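Section 4: Using the cart as a serving trolley

Now that your Sanel cart is put together and all four corners sit nicely level (if they don't, do go back to Section 3 before you carry on, as a wobble never gets better with a full load of crockery on top), you can start putting it to use at home. Plenty of our customers buy the cart for the garage or the workshop and then find, a few weeks later, that it has crept into the kitchen and is ferrying plates to and from the table. We are very happy about that, and this section is for you.

Before you load anything

1. Wipe the tray with a soft cloth, warm water and a little washing-up liquid. The raised pattern on the metal holds on to dust from the packing, so go over it twice, once in each direction, and dry it well.

2. Check that the push handle is firmly seated. Take hold of it with both hands and give it a gentle pull towards you. If it shifts at all, tighten the bolts again with the key from bag 11.

3. Park the cart alongside the table or bench you are clearing, as close as you comfortably can. You want to be turning from one to the other without taking a step.

4. Press down both wheel brakes with your foot until you feel them catch.

Caution: never load or unload the cart with the brakes off, even on a floor that looks perfectly flat. Polished floors in particular can have a slope you would not notice until the cart starts to wander.

Loading plates and small things

5. Start with the flat pieces. Plates go straight on to the tray, right way up, near the side you are standing on. The raised edge will stop a plate from sliding off if the cart gets a small knock, but it is fairly low, so please don't count on it to hold back a tall stack.

6. Next come the small things, such as lidded tubs, little jugs and anything with a handle. Set these down beside the plates, with handles turned inwards so that they don't catch on your sleeve or on a door frame as you go by.

7. Leave teapots and anything with a spout on the table until the end. They are easily tipped while you are still reaching over them, and they travel best when they are the last on and the first off.
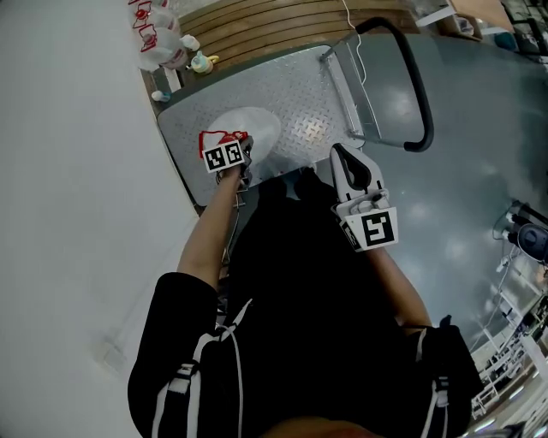 Fig. 17. A plate on the tray at the near side, with the cart drawn up by the slatted wooden surface.

8. Keep one hand free for steadying. It is tempting to carry something in each hand to save a journey, and we all do it, but you will find the job goes more smoothly if you move a single piece at a time and use your other hand to make room for it.

9. When the tray is full, stand back for a moment and look at it from the handle end. If most of the weight is on one side, move a piece or two across before you set off.

Note: the ridged surface is kind to heavy pots, but it can leave a thin glass or a very small cup standing slightly crooked. A folded tea towel or one of our Yeo tray mats (sold separately) gives you a flatter place for these. The mat can be trimmed with ordinary kitchen scissors and goes through the wash quite happily with your tea towels.

Moving off

10. Look along the way you mean to go and pick up anything lying on the floor, paying special attention to cables. If a lead has to cross your path, go round it if you can, and if you can't, unplug it and coil it out of the way first.

11. Release both brakes, hold the handle with two hands and push slowly. Pulling the cart behind you is all right for a short distance when it is empty, but with crockery on board we would always ask you to push.

12. At a doorway, stop, line the cart up square and then go through. The tray is 52 cm across at its widest, and you should allow a little extra on each side for your knuckles.

Caution: do not lift a loaded cart over a step. Unload it, lift it across with a second person and load it up again. Yes, it takes longer, and yes, we have broken a few plates ourselves finding this out.

Putting things away

13. Brake the cart again once you reach the sink or cupboard, then unload from the outside of the tray towards the middle, spouts first and plates last.

14. Give the tray a final wipe. Tea and fruit juice can leave a faint mark in the pattern if they are left overnight. Should that happen, a paste of bicarbonate of soda and water, rubbed on with an old toothbrush, will usually bring it up again.

If a wheel begins to squeak or a brake stops catching, turn to Section 6. Spare wheels and brake pedals can be ordered from our Warkport parts counter, and it helps a great deal if you have the number from the label under the tray to hand when you get in touch.

Jedcombe Home and Workshop. Sanel cart user guide, revised October 2020.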